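Wirkside Bench Notes — 2024-01-28
Cable snag on the two-arm cell: what we found and what changes

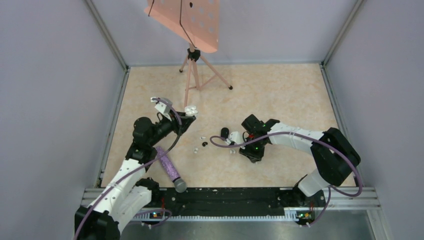
The fault first showed up in September as an occasional position error on the left wrist, and was put down to a loose connector. It was the cable. With the wrist rolled past 96 degrees and the forearm extended, the service loop tightens against the housing and the wrist servo sees a load it can't account for. The controller then does what it was told to do and retries.

Retries were the real problem. The Reveo controller was set to allow 3 attempts before a hard stop, each at a higher torque limit than the last. On the final attempt the arm pulled free of the snag and overshot toward its neighbor. The collision check did not trip, as it reads commanded position and the commanded position was fine. The two grippers touched, the stop was hit by hand, and there was no injury. One fingertip was replaced.

We went back through the logs for the cell. Of 1,891 recorded cycles, the same load signature appears well before the contact, always on the left arm and always at long reach. Tasks with tall or thin-legged objects are the worst for it, since the planner takes the wrist high and then rolls it to get the fingers near the floor panel.

Changes now in force:

Retries on a wrist load fault are set to zero. The arm holds position and waits for an operator.

The collision check reads measured position from the encoders, with a 300 ms window for disagreement before power is cut.

Wrist roll is limited in software to 90 degrees on both arms until the cables are rerouted. Some grasps in the Caron task set will fail to plan. Log them and move on.

The Cillov cable guides are on order. Fit them with the arms powered down and at rest, then run the slow sweep and watch the loop through its full travel. Do not raise the roll limit until both arms have passed — one arm passing is not enough.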